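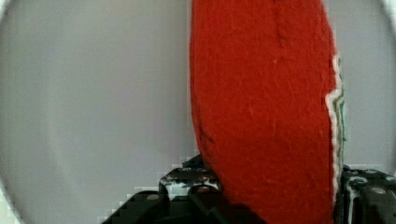 Lụa Hà schreibt dazu, dass bei ihr nach dem zweiten Waschgang alles voller Fusseln war und dass sie Stoffteile seitdem nur noch mit der Hand ausdrückt. Ob man das nicht in die Anleitung aufnehmen könne? Kann man, liebe Lụa, steht jetzt in Schritt 3!

Abschnitt 4: Spielküche einrichten und sauber halten

Ich gehe mal davon aus, dass der Tisch schon steht und fest verschraubt ist (wenn nicht: zurück zu Abschnitt 3, ich warte so lange). Jetzt kommt der schöne Teil, nämlich das ganze Kleinzeug. Meine Sachen sind über die Jahre zusammengewürfelt, ein Teil aus der Fellby-Serie, ein Teil von Nitham, und beim Rest weiß ich es nicht mehr.

1. Alles aus den Tüten holen und auf dem Tisch ausbreiten. Wirklich alles, auch das, was ihr eigentlich gleich wegräumen wollt. Ich habe einmal die halbe Kiste stehen lassen und dann im Juli eine Tomate nachgekauft, die ich längst hatte.

2. Plastikteile in lauwarmem Wasser mit einem Spritzer Spülmittel waschen. Ich nehme eine Schüssel mit 2 Litern, das reicht locker für eine Ladung. Siebe und Pfannenwender kurz mit der weichen Bürste durchgehen, in den Löchern und Schlitzen sitzt gern Knete vom letzten Kindergeburtstag.

3. Filz und Stoff bitte extra! Kaltes Wasser, wenig Seife, sanft drücken, nicht wringen. Danach auf ein Handtuch legen und in Form zupfen. Fusseln gehen mit einem Streifen Klebeband ab.

Achtung: Filz nie auf die Heizung legen. Mir ist so ein Teil mal richtig hart geworden, das hat sich nicht mehr erholt.

4. Den Ofen zuerst platzieren, der braucht am meisten Fläche. Ich stelle ihn immer an eine Seite und drehe ihn so, dass die Front zur Tischmitte zeigt. Dann können zwei Kinder gleichzeitig kochen, ohne sich ständig in die Quere zu kommen.

5. Danach kommen die großen Teile dran, also Topf, Sieb und Teller, und zum Schluss Obst, Gemüse und Becher. Probiert ruhig ein bisschen herum, bei uns sieht es jedes Mal anders aus.
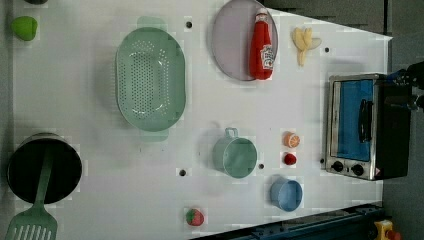 Den Pfannenwender lasse ich übrigens gern gleich im Topf, da finden ihn die Kinder sofort wieder. Und Lebensmittel dürfen bei mir ruhig zwischen dem Geschirr liegen, das Sortieren kommt ja erst beim Aufräumen.

6. Zum Aufräumen nehme ich zwei Stisen-Kisten. In die eine kommt Geschirr, in die andere alles, was man (im Spiel!) essen kann. Kleine Teile wandern vorher in einen Stoffbeutel, sonst sucht ihr sie am Kistenboden zusammen. Voll wiegt meine Geschirrkiste ungefähr 800 Gramm, die kann also auch ein Kindergartenkind tragen.

Hinweis: Die Kisten passen mit Deckel nur dann unter den Tisch, wenn die Beine ganz ausgezogen sind. Ich habe das erst gemerkt, als der Deckel schon klemmte.

7. Einmal im Monat alles auf Risse und scharfe Kanten durchsehen. Was kaputt ist, fliegt raus, auch wenn es Tränen gibt. Ersatz für einzelne Früchte bekomme ich meistens bei Thân, einfach vorher nachfragen, was gerade da ist.

Weiter geht es in Abschnitt 5 mit dem Regal.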